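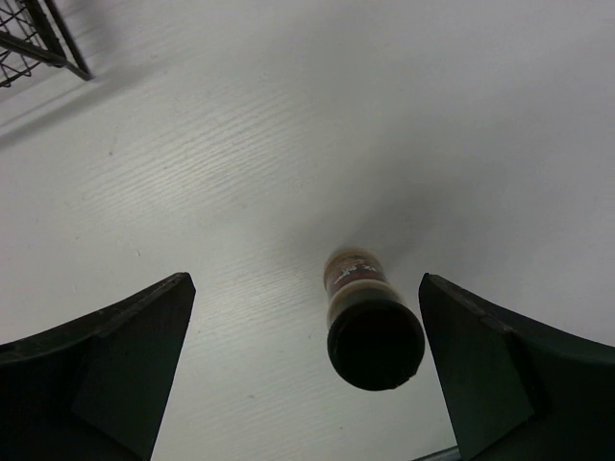

Vue depuis le poignet du robot : les deux doigts de la pince, un petit flacon à couvercle noir et, au fond, un panier en fil métallique noir. Photo : Prullex

Communiqué de presse
Brakesthorpe, le mardi 31 décembre 2019

Prullex achève la première campagne de collecte de gestes pour son système d'apprentissage Hilov

La société Prullex annonce la fin de la première campagne de collecte de données destinée à Hilov, son système d'apprentissage pour la manipulation d'objets courants. Commencée en octobre dans l'atelier de Brakesthorpe, la campagne a permis d'enregistrer 1857 démonstrations de prise et de dépose, réalisées par des opérateurs qui guident le bras à distance.

Chaque démonstration associe les images d'une petite caméra fixée au poignet du robot, la position des articulations et l'ouverture de la pince. L'opérateur amène la pince au-dessus de l'objet, le saisit, le dépose à l'endroit demandé, puis revient à la position de départ. Les essais manqués sont conservés et étiquetés à part.

Après relecture, 1192 démonstrations ont été retenues pour l'entraînement. Les autres présentaient un défaut de synchronisation, une consigne mal suivie ou un geste interrompu. Une partie d'entre elles servira à apprendre au système à reconnaître une prise mal engagée.

La campagne a porté en priorité sur les objets de cuisine de petite taille : flacons, boîtes, couvercles, ustensiles légers. Les flacons à large couvercle ont demandé le plus de travail. Vus de haut, ils se réduisent presque à un disque, et l'opérateur doit juger de la hauteur de prise avec peu de repères. Ils représentent à eux seuls 680 enregistrements.

« Nous avons d'abord voulu aller vite, et les gestes se ressemblaient trop », explique Pieter Hendriks, responsable de la collecte chez Prullex. « Depuis novembre, l'objet change de place et d'orientation entre deux essais, et l'éclairage est modifié plusieurs fois par jour. Le rythme a baissé, mais les données sont plus utiles. »

14 opérateurs ont participé à la campagne. Chacun a suivi deux jours de formation au poste de téléopération avant ses premiers enregistrements. Les séances sont limitées à 45 minutes, suivies d'une pause – une règle fixée après les premières semaines, quand la précision des gestes baissait nettement en fin de séance.

L'entreprise Van Rooij, partenaire du projet, a fourni le mobilier des postes et assure la maintenance des bras. Elle accueillera dans ses locaux un deuxième poste de collecte, consacré aux objets souples et aux emballages.

L'entraînement de la première version de Hilov doit débuter dans les prochaines semaines. Prullex publiera une note technique décrivant le protocole de collecte et les critères de tri. La mise à disposition d'une partie des enregistrements auprès de laboratoires universitaires est à l'étude – aucune date n'est arrêtée à ce stade.

À propos de Prullex
Prullex conçoit des logiciels de commande pour bras robotisés légers. La société est installée à Brakesthorpe.

Contact presse
Prullex, service communication, Brakesthorpe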